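Residents of Mirkby House are asked to read these notes before the start of the apple season. They replace the sheet issued last August and apply to the shared kitchen and the cellar store.

## Sorting

Apples intended for storage should be sorted on the day they arrive. Fruit with bruises, broken skin or insect holes is to be set aside for cooking. A single spoiled apple in a closed crate will affect its neighbors within a week or two, and the smell is difficult to remove from the cellar.

Stems should be left in place. Pulling the stem opens the flesh and invites mold. Fruit should not be washed until it is to be eaten.

## Storing

The cellar is kept cool and slightly damp, and it suits most late varieties. Crates are stacked no more than two high, with a sheet of newspaper between layers. Potatoes and onions are kept on the opposite wall - onions in particular will flavor the fruit.

Each crate holds nearly 300 apples when full. Please write the variety and the room number on the card at the front. Crates without a card are treated as common stock.

Apples kept in a bowl or on a plate at room temperature lose moisture quickly. The skin dulls and begins to wrinkle, although the flesh often remains sound for several days more. Such fruit need not be discarded.
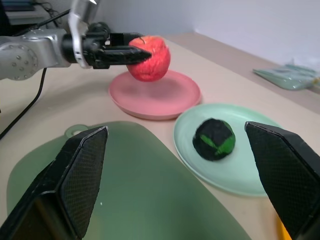
*A red apple with slightly wrinkled skin.*

## Using softened fruit

Wrinkled apples are well suited to sauce, crumble and baking. For sauce, peel and quarter the fruit, add a little water and simmer under a lid until it collapses. Sugar is added at the end, to taste. Sauce keeps for four days in the refrigerator and may be frozen in small tubs.

Fruit with brown or sour-smelling flesh belongs in the compost bin by the rear door. Cores and peelings may go there as well.

## Cleaning the crates

Empty crates are scrubbed with hot water and baking soda, rinsed, and dried outdoors before they are returned to the cellar. Bleach is not to be used on wood.

Questions about cellar space should be addressed to Nabil Saab, Room 47. Requests for additional crates must reach him before the first delivery from the Truton orchard.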